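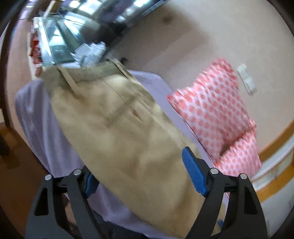
21st February. Pair B, pads and pivots, trousers again.

Went back to pair B because the log says "grip fine since pad change" and I don't believe log lines that short. Hicham wrote it after a morning on towels. Towels will sit in anything. Khaki trousers have a thick waistband, belt loops and a back pocket that catches, so I asked for trousers on the bed, the same as we'll have for the real sessions.

State of the tools on arrival. Left unit had 900 closes on its counter since the pads went on, right unit also 900, and I find that suspicious. Two hands never do the same amount of work. Nele thinks Dritirdale copies one counter to both when the units are paired before they've both woken up. Plausible. It would also mean every wear figure we've written down since November is half made up. She's going to pair them one at a time and see if the numbers drift apart. Until then I'm not using the counters for anything.

Pads first. Pulled both off the right unit, wiped the backs, looked at the ribs under the bench lamp. Lint packed into the texture near the tips, more on the inner finger. The ribs themselves look fine to me. Sinaga gives 1000 closes as the change interval, and as far as I can tell that number comes from whoever sells the pads. Cleaned them with a dry brush and put the same pads back. Retno wanted fresh ones on so we'd "start from zero". Starting from zero tells us how new pads behave, and we know that already. She's allowed to write her objection here and hasn't yet.

Pivots. All the pins seated. Outer joint on the right unit, left arm, had a bit of side play that I could feel with a fingernail and that Nele couldn't feel at all. Opened to 18 mm on the slip gauge, rocked the tip, closed, opened again. Came back to the same place every time I tried it, so whatever I'm feeling may be my fingernail. One drop of the Brerkberg oil on each pin anyway, wiped straight off again. Note for whoever had it last: the oil does not go on the pads. There was a smear on the black part just behind one of them and I'd like to know how it got there.

Then fabric. Laid the trousers out long with the waistband at the far end and came in from the leg side with both fingers. Closing on a double layer is where the old pads used to slide. Tips held on the seam and on the plain cloth both. On the waistband edge I got one slide in the first few tries and then none, which could be the pads, could be me slowing down without noticing. Catrin watched and says I slowed down.

Folded next, with the second unit on my other side.

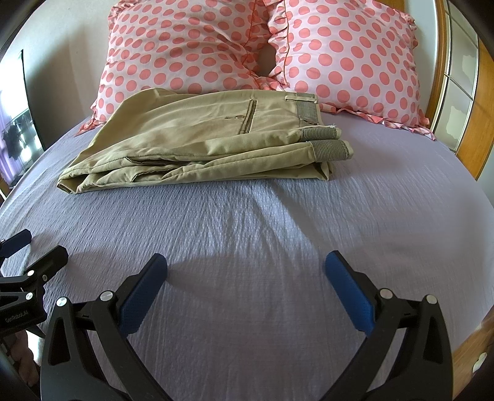

Pair B, fingers open, trousers folded on the bed. Back pocket on top.

Things I checked on the folded stack, in the order I thought of them:

- Pocket slit. Fingertip can get into it if you come in low. Hasn't torn anything. Will, eventually.
- Button tab next to the slit. No trouble.
- Ribbed lining at the waist. Grips better than the outside cloth, so any pull test done on the lining is worthless. I suspect some of ours were. Delia is going to look through the old ones and strike those.
- Loose thread on the lining edge. Leave it alone. If it ends up wrapped on a pivot we'll at least learn how hard it is to get out.
- Sheet. It creases and comes along with the garment if you close too near it. That is a technique problem and I won't have it written up as a pad problem.

About the "recalibrate after every pad swap" rule, which is taped up at Larnmont and which everybody follows: I took the pads off and put them back without recalibrating, then measured the open width against the gauge. Same reading. One unit, one try, so it proves very little, but I can't find any entry where somebody measured before and after and got a difference. If you have one, put the page number next to this. Otherwise I'd sooner check with the gauge and recalibrate when it's off.

Hicham's line in the log stands, more or less, though I've changed it to "grip OK on khaki, same pads, cleaned; waistband not settled". It was a decent result with nothing behind it.

Left to do
- Pair units separately, compare counters (Nele)
- Same checks on the left unit. I only did the right one properly, ran out of light
- Waistband closes with Catrin holding and me timing, so I can't slow down for her
- Find the other slip gauge
- Brush for the pads should live in the case. Currently lives in my jacket

Retno, added later: I still say new pads. Cleaned pads and tired pads look the same under that lamp.

Noted. Buy a better lamp then.

2 comments · 5 shares

Recent entries
Pair A: sticky trigger, second attempt
Which pads did we use on the towels?
Dritirdale pairing order, notes by Nele
Charging shelf relabeled

Larnmont workshop notebook · Contact: Delia Quiroga · Back to top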